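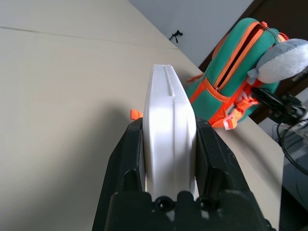 Figure 1. Wrist camera view with the white case held between the two fingers. The backpack is behind it on the table.

Grasp Stability Estimation from a Single Wrist Camera in a Backpack Packing Task
Final project report, submitted 9th May

1. Summary

This project tested whether a small wrist camera can be used to predict a bad grasp before the arm starts a long motion. The task was packing: pick up a rigid object, carry it to a partly unzipped backpack, and release it inside. The classifier was trained on grasp frames collected by teleoperation and compared with a baseline that uses finger opening width only. The camera model caught most of the tilted grasps that the width baseline missed. It did worse on glossy objects.

2. Background

The Plorkance packing task was handed down from last year's group. Their report lists slip during transport as the main cause of failed trials but does not separate slip caused by low grip force from slip caused by a poor contact position. We needed that split before changing anything on the controller side, so the first weeks went into relabeling their logs. Many could not be relabeled, as the wrist stream had been saved at a reduced rate and the moment of closure was missing.

3. Setup

The gripper has two parallel fingers on a wide base. The camera is fixed to the wrist and looks out past the fingers, so the base fills the lower part of every image and the held object covers the center. This is useful for the estimator – the finger edges stay near the same pixels, and any tilt of the object shows up against them. It is less useful for finding the bag opening, which is often hidden by the object.

Control and logging ran on Ravport, the lab's in-house recording tool. Images and joint states were stamped by the same clock. We did not calibrate the camera against the arm, and none of the results below depend on such a calibration.

4. Data

We recorded 353 grasps between February and the end of the collection period. A grasp was labeled "stable" if the object kept its pose relative to the fingers through lift, transport and the pause above the bag. All others were labeled "unstable", including grasps where the object rotated but was not dropped. Both team members labeled every clip separately. Disagreements were settled by watching the clip again at half speed, and clips that still could not be settled were removed from the test split.

For each grasp, the input is one image taken after the fingers stop closing and before the arm lifts. Figure 1 is typical in layout: the lower part of the case is hidden, and only its upper portion stands above the fingers. The table edge and wall run diagonally because of the wrist angle, so they cannot be used as a level reference. An early version of the model appeared to learn from the background, and we cropped the input to a window over the fingers after that.

5. Method

The classifier, called Yu in our code, is a small convolutional network with two output classes. It was trained from scratch on the cropped window. Augmentation was limited to brightness changes and small shifts. Mirroring was tried and dropped, as the two fingers did not close evenly on our unit and the model lost that cue.

The baseline applies one threshold per object to the finger opening width. Thresholds were chosen on the training split only.

6. Results

The camera model was better than the baseline on tilted and off-center grasps. On grasps that were centered but too weak, neither method was reliable, and a single still image probably does not hold enough information to fix this. Errors on the camera side were mostly false alarms on glossy surfaces, where a highlight along the side of the object changes the apparent outline. Over three training runs with different seeds, the ranking of the two methods did not change.

7. Limits and next steps

All data came from one table and one room, and the object set was small. The labels depend on the full transport motion, so a faster path would likely move some grasps from stable to unstable. The next group should record a short image sequence during the first part of the lift and compare it with the single-image input. The Brirnness force logger was installed too late for this report, but its output format is already supported in the loading script.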